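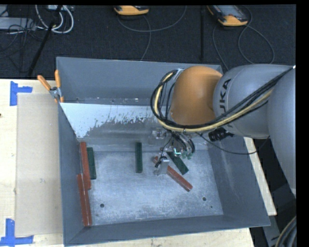
Planning a small picking cell: tips before you spend

Most of the money that gets wasted on a first robot cell goes in the month before the order is placed. These tips are for small shops that want an arm to take parts out of a bin and put them somewhere useful. They come from setting up two cells at our shop and helping Dirk Van Dijk plan a third at his.

Start with the part. Put the real part on the bench, weigh it, measure it on every side and write down how it arrives. Stacked, in trays, or dumped in a bin are three different jobs with three different prices. If your supplier will ship in trays for a little more per box, get that quote first. It may be cheaper than teaching an arm to sort out a pile.

Add the gripper to the payload. The number on the arm's data sheet covers everything past the wrist, including the gripper, fittings, bracket and any camera. Our part weighs 400 grams and the tooling weighs several times that. Leave a margin, and check the payload with the load held out from the wrist, where it drops off fast.

Pick the bin before the gripper. Take the inside depth, the slope of the walls and the size of the opening, then check whether the gripper fits down there at an angle. Parts lying flat against a wall or in a corner are the hard ones. Long blocks are worse than cubes because they can stand close along the side and leave no room for a finger. Sloped walls help slide parts toward the middle, but they take up floor space.

Try it with cheap blocks. Cut a few rectangular blocks to the size of your part, paint them in two colors and toss them in the bin. Two colors make it easy to say which block you mean when someone else is at the controls. You'll learn more in an afternoon of this than from a week of brochures.

Fasten the bin down. A bin that creeps a little every time a finger touches it will cost you a day of hunting for a fault that isn't there. A spring clamp on the rim is fine for trials. For production, budget for a proper locating plate with stops. Put tape on the table at the corners of anything that has to go back in the same place.

Expect the bin to wear. Metal floors scuff and painted walls chip, and a camera that was set up on a clean bin may see things differently after a few months. Buy two bins of the same model on the same order. Griet Verhoeven at Murov bought her spare a year later and found the walls had changed shape.

Budget for cables and hoses. This is the line people leave out. An arm with air and signal lines down to the tool needs enough slack to turn the wrist and enough restraint to keep loops off the edge of the bin. Price the ties, guides, spare connectors and one full spare set of hoses. Run every joint through its travel slowly and watch the bundle the whole way — both directions.

Measure the floor as well as the table. The controller, the power supplies and the air prep all have to sit somewhere, and the cables between them have to lie somewhere people don't walk. Draw it on paper with the reach of the arm as a circle. Then mark where a person stands to change the bin, and where the pendant hangs when no one is using it.

Keep a separate line for safety. Have the risk assessment quoted on its own. Guarding, a scanner, extra stop buttons and the time to install them should not be buried under "installation." Ask whether the quote covers the whole cell or just the arm.

Ask for the same things from every seller. Our list for Skikon and Tilta was:

Arm, controller and pendant, with cable lengths
Gripper and one set of spare fingers
Camera, mount, lighting and software license, with the yearly cost
Delivery, setup and training, by the day
Price and lead time on the five parts most likely to break

One quote came back $1175 lower than the other until we noticed it had no finger set and a short pendant cable.

Look at used arms with care. Ask for running hours, the controller version, whether the software license transfers and when the batteries were last changed. Helmi Ojala looked at one that was a fair price, then found the controller could no longer get a spare board. Go and see it move under load.

Decide what good enough means. Write down a pick rate before the demo. In our first trial the cell cleared 86 picks out of 100 without help, and we argued for a week about whether that was a pass. Settle it in advance, and include what happens to the last few parts in the bin. Ours go out by hand at the end of the shift, and that's in the plan.

Allow 6 weeks between delivery and real work. Roos Verbeke planned on two at the Lumanlan shop and had to pay overtime to cover the gap. If you order in January, don't promise parts off the cell before spring.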